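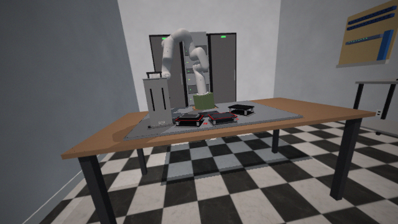
Workshop tips: before you pay for a robot arm to do your sorting

Posted 3/12/18

The Brerkonano people have been round the hobby forums again with their bench package, and my inbox has filled up with readers asking if it's worth having. The short answer is that I'd wait. The longer answer is a set of tips, most of which apply to any arm you might be tempted by.

What you get is a white jointed arm on a block, a two-finger gripper, a simulated copy of a workbench to practise on, and a subscription called Luvesis that holds your saved moves. The brochure says it will "tidy any bench". I have read the brochure four times and still can't find what they mean by any.

Start in the simulation and stay there for a good while. Put your own awkward things into it: a tall box at one end of a mat, a few flat modules lying low at the other. An arm that is happy with one may be hopeless with the other. Going over the top of a tall box takes up a lot of reach, and the sales clips tend to stick to small blocks.

Lay a mat down. Plain grey is fine. Keep it clear of the bench edge and mark the corners with tape, so that when it shifts you can put it back. If the mat moves and your saved positions don't, you'll be picking up fresh air.

Don't judge the gripper from the side. Switch to the view from the wrist, with the fingers open, and see how much of the bench you can make out past them.

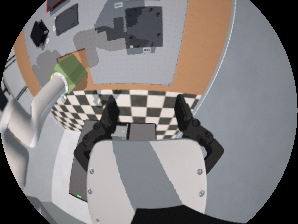 The wrist view, fingers open. Straight lines come out bent.

The bending matters more than Brerkonano lets on. It's a very wide view, so anything near the rim looks curved and it's hard to judge how far off it is. Get the thing you want into the middle before you close the fingers. The manual gives this one line on page 46.

Measure your parts before ordering. Write down the narrowest side of each thing you'd want lifted and send the list to the seller. If they answer with a video instead of a yes or no, take that as a no.

Ask about handles. Boxes with a bar on top look easy, and the arm has to come at the bar from the right direction or it will simply shove the box along. I'd want to see that done 100 times in a row, on a box with some weight in it.

Read the Luvesis terms. The trial ends in January for anyone signing up now, and I couldn't find what happens to your saved moves after that. I've asked twice.

As for the alternatives, Bornident does a plainer kit with no subscription and a duller simulator. I haven't had long enough with it to recommend it, but the instructions are in proper English and the spares are listed with prices.

For sorting screws, a muffin tin still does me. It has 8 holes and no password.

Xavier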